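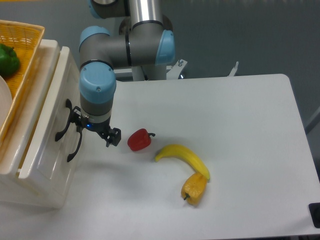

1/
Arm build, February. The Gotanwood shop gave me the back corner through spring, so the table stays up between sessions and I don't have to redo the zero every time I come in. Posting notes as I go, mostly so I can find them later.

2/
The job right now is one task: pick up a piece of toy food from the table, put it in the drawer or the basket, go back to a rest pose. The command says which item and where. I want 60 runs in a row with no hand on the stop button. Best so far is 47.

3/
Run 48 was the banana. It closed on the stem end instead of the middle, lifted it a little, and the weight of the other end swung it out. My grasp point comes from the center of a box drawn around the object. On a curved object that center can land on bare table.

4/
Fix for that: I fit a line down the middle of the shape and grab halfway along it. An evening of work, most of it spent on a sign error in the wrist angle. The gripper was turning 90 degrees the wrong way and coming down along the banana. It did this very smoothly.

5/
Peppers are the easy ones for finding and the hard ones for holding. Lumpy sides, shiny skin. The fingers touch at two small spots and the pepper rolls out if those spots aren't across from each other. I grab them across the short side now and close slower at the end.

6/
Someone asked about the banana and the yellow pepper touching. I leave them like that on purpose. If everything has clear space around it the numbers look great and then the first messy table ruins them. The vision code used to call the two of them one object. Now it splits them most of the time.

7/
"Most of the time" means I logged it as a problem and moved on. It needs better labels and I need a weekend.

8/
Mounting notes. The base sits behind the far edge of the table, on its own support, so a bump to the table doesn't go into the base. The first mount I made flexed when the arm reached out all the way. You could see the tip drop 8 mm. Vitória Vilela cut me a stiffer plate and the drop is small enough now that I stopped measuring it.

9/
She also told me to mark the bolts with paint pen so I can see if one turns. Did it the same day. One had turned by the next week. Add this to your list if you are building anything that starts and stops all day.

10/
Rubber on the fingertips matters more than anything I've done in code. Bare metal on a glossy toy is bad. I tried heat shrink, then a cut-up bike tube, then small red pads. The pads win. They do pick up dust, so I wipe them before a session, and I write in the log when I forget.

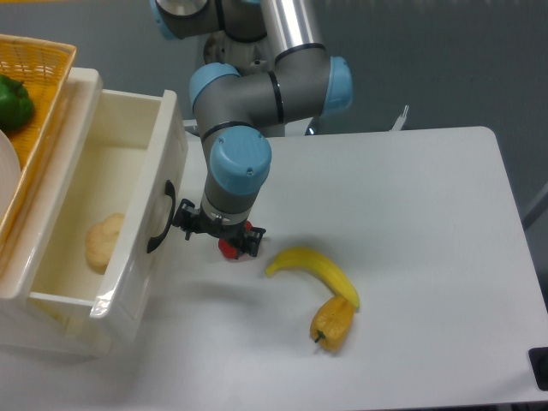 11/
The drawer has its own set of problems. It's shallow, so I can't drop things in from high up or they bounce. The release height is set from the drawer floor, plus half the height of whatever is being held. The bread roll is the item I use for tuning this, since it doesn't roll far.

12/
I taught the open and close moves by hand and saved them as a path. It works only if the unit is where it was when I saved it. Aba Ansah shares the corner with me and suggested four strips of tape on the table as a corner guide. Cheaper than what I had in mind, which was another camera.

13/
Where the drawer is open, the arm also has to know about it. For a while the planner still had the closed shape in its map and would take the short way across. Slow speed, foam on the wrist, no damage. Now the map changes when the drawer state changes, and if the state is unknown it treats it as open.

14/
Software names, as I keep getting asked. Hira is my planner. Torres is the little program that runs the task list and writes the log. Both are mine and both are ugly. I'll put Torres up when the config file is readable by someone who isn't me. Hira needs more work than that.

15/
The basket is a later goal. Placing into it is fine when it's close to empty. With a plate in there plus a pepper, the next item can land on the rim and tip off. I need it to look first and choose a spot. Right now it uses one fixed spot.

16/
Speed, for the person who asked: slow. Nearly 20 seconds for one pick and place, and a good part of that is the camera step, where it stops and looks. I could cut it, but I'd like the 60 first.

17/
Things I would do differently. Run the cables before mounting the arm. Buy two of every small connector. Write down the joint limits I set on day one, with the reason next to each. I spent a whole morning wondering why the elbow wouldn't go further and it was my own limit.

18/
Next up is the Flurnuden build night, where a few of us bring whatever is working. I'm not moving the arm for it. I'll bring the logs and the old base plate. After that, back to the banana, starting again from run 1.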